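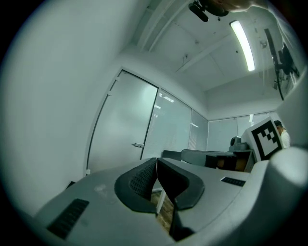

Most complaints about noise in offices are complaints about speech. Printers, air handling and traffic come up in surveys, but they come up second. People can work next to a steady hum all day. What stops them is a voice they can follow, even when they don't care what it says. My talk covers why that happens in the kind of room most of us rent, and what a small company can do about it on a small budget. Take the office on the slide. Look at the plain white wall on the left. If a wall like that is hard, it sends most of the sound straight back at you. The same question applies to the floor, and a wood-grain pattern doesn't answer it. You have to put your hand on it and knock.

Slide 2. Who I am and where the numbers come from
Keep short. I do acoustic surveys for Bremel, mostly for tenants, sometimes for landlords. The survey results I quote today are from our own files: 3,126 completed questionnaires from people in offices of different sizes. Say clearly that it is a client list and doesn't stand for the whole country. Somebody always asks, so say it first.

Slide 3. Three words people mix up
Absorb, block, cover. Spend time on this one. The rest of the talk depends on it.
Absorbing means sound goes into a soft material and less of it comes back into the room. Blocking means sound doesn't get through to the next room. Covering means adding a low, even background sound so that speech is harder to pick out.
Foam tiles absorb. They do almost nothing to block. I have been to offices where a meeting room was lined with foam to keep private talks private, and you could still hear every word in the hallway. The room itself sounded very nice.

PAUSE. Ask for hands: who has bought foam tiles? Then move on, don't tease them.

Slide 4. The clap test
Do it live if the room allows. Clap once, listen. In a room with two hard parallel walls you may hear a quick flutter after the clap, almost like a zipper. That is sound bouncing between them. Then have someone in the front row stand in the doorway and clap, so the back rows get it too.
The clap test is not a measurement. It tells you whether it is worth paying for one.

Slide 5. Start with the ceiling
Usually the largest surface with nothing leaning on it. If it already has mineral fiber tiles, check that they haven't been painted over. Paint fills the pores and the tile stops working as it should. I see this every year.
If the ceiling is hard, panels hung below it are the first thing to price. Hanging them with a gap above helps, as the back face works too.

Slide 6. Then the walls, at head height
Seated head height if people sit, standing if they stand. A panel near the top of the wall looks tidy and does less for speech. Treat one wall of each facing pair and the flutter mostly goes away. You don't need both.
Bookcases with uneven rows of books help a little by scattering sound. Plants help less than people hope. Say that kindly.

Slide 7. Case: Prendau
An open room with 22 desks, phone support at one end and bookkeeping at the other. They had already asked three suppliers for quotes and all three had quoted wall panels. We moved the phone desks first. That cost one Saturday. Then panels on the wall behind the phones, 12 of them, and a tall absorbing screen where the two groups met.
The bookkeepers were happier. The phone team said it made little difference to them, and that's fair - they were the source. Don't skip that part.

Slide 8. Case: Ásgeirsdóttir
A small law office, so privacy mattered more than comfort. The problem was the door. It had a gap at the bottom you could slide a magazine through. New seals around the door and a drop seal at the bottom, and then a fix above the ceiling where the partition stopped short.
If anyone asks about cost, the full job was well under what they had set aside for a glass replacement they didn't need.

Slide 9. Cover sound, with care
Works best in large open rooms after the absorbing is done. Keep it low and even. Too loud and people raise their voices over it, and you are back where you started. Turn it up in small steps over several weeks if you are adding it to a room already in use.
Skip the part on speaker layout if we are past the half hour.

Slide 10. A budget of $2,000
What I would do in a single room, in order. Move the loud work away from the quiet work. Put felt or rubber under chair legs. Fix the door seals. Spend what is left on ceiling or wall panels nearest the people who talk most. Ask the supplier for absorption figures at speech frequencies. One overall rating can hide a weak result where you need a strong one.

Slide 11. Questions
Likely ones: curtains (yes if heavy and hung with folds, no if thin), egg cartons (no, and they burn), carpet (good for footsteps and chairs, modest for voices). The Ometora sample panels are on the side table, and people can pick them up. The worksheet for the clap test goes out by email in March with the revised price list.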